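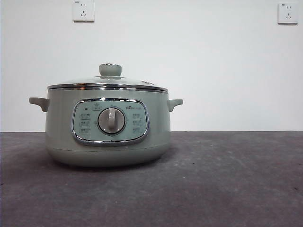

*My pot with the lid on.*

**Rice sticks to the bottom of small electric pot, what am I doing wrong?**

posted by Heinonen, May 10, 2020

Hello to all. I have a small electric cooking pot which I bought in November, when I moved to a flat in Plestetwood. The flat has no real stove, only a microwave, so I make nearly everything in this pot. Soup is good, noodles are good, eggs are good. Rice is my problem.

Every time I cook rice, a layer at the bottom becomes brown and hard, and the rice above it is wet like porridge. I use one cup of rice and two and a half cups of water. I put everything in together, turn it on high, and leave it until the water is gone. I stir it several times so that it will not stick, but it sticks anyway. Then I must soak the pot the whole night.

I have tried long grain rice and also the cheap round rice from the shop downstairs. The round one is worse. I have also tried a spoon of oil in the water, and then the rice was oily and stuck the same as before.

The booklet has only one line about rice, and it says "cook until done." Can somebody please tell me the correct amount of water, and if I should wash the rice? My mother always washed it, but the package says it is not necessary. I don't want to buy a separate rice cooker, there is no place for it in my kitchen.

---

**Flollora**

You have two problems, I think, and both can be repaired.

The first is the stirring. When you stir rice while it cooks, the starch comes off the grains and makes a kind of glue. The glue goes to the bottom and burns there. Stir one time when the water starts to boil, then close the lid and do not touch it anymore. I know it is difficult. I also wanted always to look.

The second is the high setting. High is only for bringing it to a boil. After that you must go to the lowest setting that your pot has. If it has only one setting, switch it off for a minute when it boils too strongly, then on again. This is a little annoying, but it works for me.

My method for long grain rice:

- Wash the rice in a bowl until the water is almost clear. For me it takes four changes of water.
- Let it drain well in a sieve. If you leave a lot of water in it, your measuring will be wrong.
- One cup of rice, one and a half cups of cold water, a little salt.
- High until it boils, stir once, lid on, then low for 10 minutes.
- Switch off and wait another ten minutes with the lid closed.

The last step is the most important one. In this time the water which is still at the bottom goes up into the rice, and the bottom layer lets go by itself. Before I learned this I was always scraping.

For round rice take a bit less water, and let it stand in the water for half an hour before cooking. It will be sticky in any case, it is that type of rice. I use it for rice pudding or for rice balls, and for dinner I buy the long one.

About washing: the package is written for safety, I suppose, and washing is for taste. Some rice has vitamins added on the outside and they go away with the water, so look if yours is that kind.

---

**Ovorex**

Too much water. Use less.

Also you can cook it like pasta, with a lot of water, and pour the water out when the rice is soft. I have done it so for years and never burned anything.

---

**Heinonen**

Thank you both. I did the method from Flollora this evening with 80 grams of rice, because I did not want to waste a full cup. I measured the water in the same small glass as the rice. The bottom was a little yellow in one place but everything came out with a spoon. The top was still slightly wet, so next time I will wait longer before I open.

Ovorex, I will try the pasta way also, but I must first buy a sieve with smaller holes. Mine is for potatoes.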